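Kirnbridge open day: notes on the kitchen robots

I went up to Kirnbridge in August with a colleague from Mallet. We look after kitchens in supported housing, and we wanted to know what rules a place like this works to before anything is let near a tenant's sink. We signed in at 2 in the afternoon and left with a copy of their house rules, nine pages long.

Our guide was Uriel Xolalpa, who wrote most of it. He started in the corridor with the risk assessment, and I was glad of that. The first version had 257 entries. Many were dull things like trailing cables and who may open a cupboard during a run. Each entry has an owner and a review date, and a change of hand or gripper means the related ones are gone through again.

The rules I copied down:

One person watches and does nothing else. They hold the stop button and don't take phone calls.

No hot liquids, glass or knives until a task has been signed off with paper or plastic.

Anything a robot has handled is washed again by a person before someone eats or drinks from it.

Grip settings are kept in a log called Flumitz, and a setting can't be altered halfway through a run.

Visitors stay behind the line – no leaning over for a better look.

Cups and dishes each have their own sheet, with the hand or gripper named at the top.
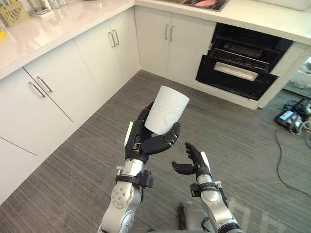
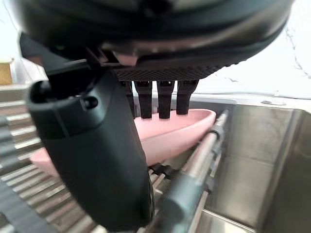 I asked about near misses. They are written up the same day, including the silly ones, and the log stood at 945 lines when we were there. Uriel let us read a few pages. Most were one sentence long. My colleague thought the form should ask who was in the room, and he made a note of it.

The weak spot for us is cleaning. Zondurwood, who supply our worktops, have their own list of permitted products, and the Kirnbridge rules only say "food-safe cleaner". We have asked for the product names and will compare the two lists when they arrive.

Parking is at the back – use the second gate.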